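Brirthorpe Kitchen Notes
@brirthorpe_notes

1/ A thread on why the rice-to-water ratio on the bag stops working when you change the batch size. It covers plain white rice in a lidded pot by the absorption method. Brown rice behaves differently and gets its own thread.

2/ Water added to the pot ends up in two places. Part of it goes into the grain. The rest leaves as steam. The first part scales with the amount of rice. The second part mostly doesn't. 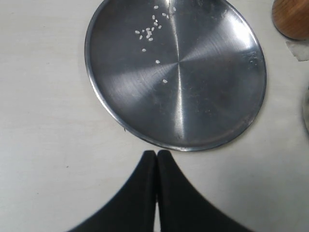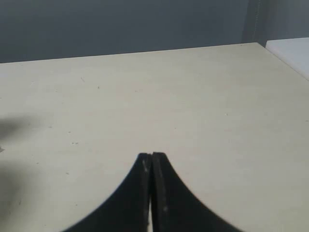
First photo: uncooked white rice on a stainless steel plate.

3/ Steam loss depends on the pot, the lid, the burner setting and the time. Double the rice in the same pot and the time barely changes, so the loss barely changes. A fixed ratio doubles it anyway, and the large batch comes out soft.

4/ The reverse problem shows up in small batches. Halve everything and you have also halved the allowance for steam. The bottom layer scorches before the top layer is done.

5/ A better form is: water = (rice x absorption) + loss. Absorption is a property of the rice. Loss is a property of your pot. Measure the loss once and write it on tape on the lid.

6/ To measure it, weigh the pot with lid, rice and water before cooking. Cook as usual. Let it rest, then weigh again with the lid on. The difference is your loss. A kitchen scale is fine, but check that its limit covers the full pot.

7/ My everyday pot with 200 g of rice loses 100 g. The Hollenstein pot with the heavier lid loses less. The old Lanstead has a vented lid and I have stopped using it for rice.

8/ On cups: a level cup of the long grain I buy weighs 196 g. A packed cup of the same rice weighs more. If your results vary from night to night, start there.

9/ Rinsing adds error too. Rinsed rice holds water on the surface even after draining. Put the drained rice in the pot, set the pot on the scale, and add water up to the total you want.

10/ Altitude: at 3,000 m water boils near 90 C, the grain softens more slowly, and the pot steams for longer. Absorption stays close to the same. Loss goes up. Adjust that term only.

11/ So-ying Tseng asked whether soaking changes the total. Soaked grain cooks faster, so the loss drops a little. Count the soaking water it took up as part of the absorption term.

12/ Next thread: resting time, and whether a towel under the lid does anything. I have the Tremside numbers for that but haven't typed them up yet.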